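Wurora serving dish in dark red: six months of dinners

I bought the big Wurora dish back in February, mostly because of the color. I'd had my eye on a Bielecka one for ages, but it only came in gray and a sort of sad mustard, and I wanted a proper deep red, the kind that makes plain rice look like you tried. It cost me 28 dollars on sale, and I've used it nearly every day since (salads, oranges, once an entire birthday's worth of dumplings).

First the good stuff. The glaze is lovely! Tomato sauce doesn't cling to it, and neither does baked-on cheese if you let it soak for 20 minutes. It's been through my dishwasher more times than I can guess and the red is as dark as the day I opened the box. It also keeps food warm longer than my old Hetard platter, which went cold before everybody had sat down.

Now the grumbles. It's heavy. Full of pasta, it's a two-hands job, and I have small hands. It also won't fit on the middle shelf of my fridge, so leftovers have to move to something else — more washing up for me. And the base has no little feet or pads, so I lift it when I want to move it and never drag it.

On looks, though, I have no complaints. I went back and forth over whether maroon would be too much against a shiny, creamy counter with all those tan clouds in it, and I think the two get along beautifully.
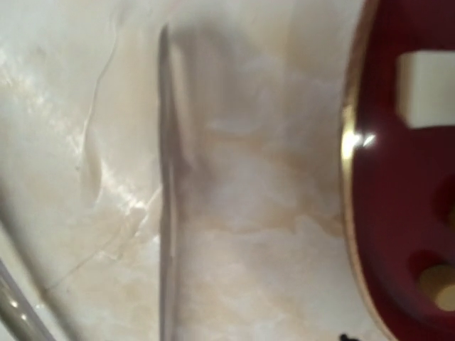

Would I buy it again?

Yes, and I'd get the smaller one too. My sister has the Dristex version and likes the handles, but hers has chipped twice and mine hasn't yet. Four stars from me, with one off for the weight. If they ever bring out a lid I'll be first in line.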